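Sesura (bin-picking arm)

Sesura is a sorting arm built by Tiziana Gatti in a shared workshop at Dindudcombe. Work began in January.

Claims

Gatti put its success rate at 17 lifts in 27 tries. No outside test has been published - the figure rests on her own notes.

Test bin

Items are laid in an open grey bin on a wooden table. They include a can, a paintbrush and a torch, a rather easy mix. Spring clamps grip the bin's sides.

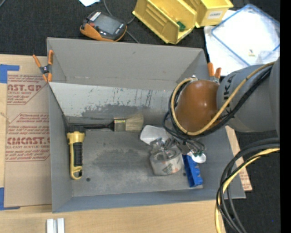

Later work

A second arm, Nyamweya, was promised in July 2022. It has not been shown.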